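The butler will be late again

Every spring somebody promises me a machine that will tidy my house. The latest to land in my inbox is Drimach, a home helper from a firm called Steltside, which can apparently put away the clutter on a table while you get on with your life. I have been writing about household robots for 14 years and I still pick up my own socks.
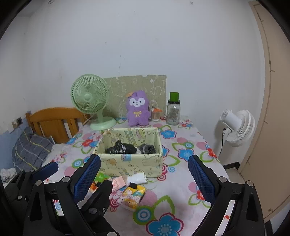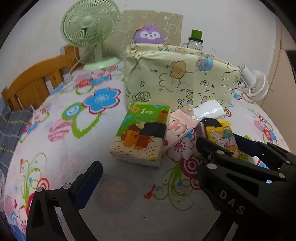

Tissue packs, a cartoon-print storage box and the grippers.

Clearing a table is the chore the industry likes best, and I can see why. It looks easy, it fits in a short film and the viewer fills in the rest. But ask what the job involves. A factory arm picks up the same metal part all day from the same spot. A tissue pack in shiny plastic wrapping gives under the fingers, reflects the light and may be lying half over its neighbour on a cloth covered in big blue and red flowers. A child of four sees a packet on a flower. Software has to be taught where one stops and the other begins, and then taught again when you change the tablecloth.

Steltside says Drimach managed 413 pick-ups in its June trials at a test flat in Gedton. How many did it try? The firm's brochure doesn't say, and my two emails on the subject went unanswered. A rival, Bùi, is at least more open. Its machine took 70 minutes to put away the contents of a single kitchen drawer, and it dropped 10 things on the floor, where they stayed. It can't reach the floor.

The shop trade has heard the same pitch for shelf filling, with much the same results. Boxes are fine. Bags of salad are a bloodbath.

I don't doubt that the hands are getting better. I doubt the dates. Steltside is taking deposits now for delivery "soon", a word I have seen in a great many brochures, and the deposit is not refundable.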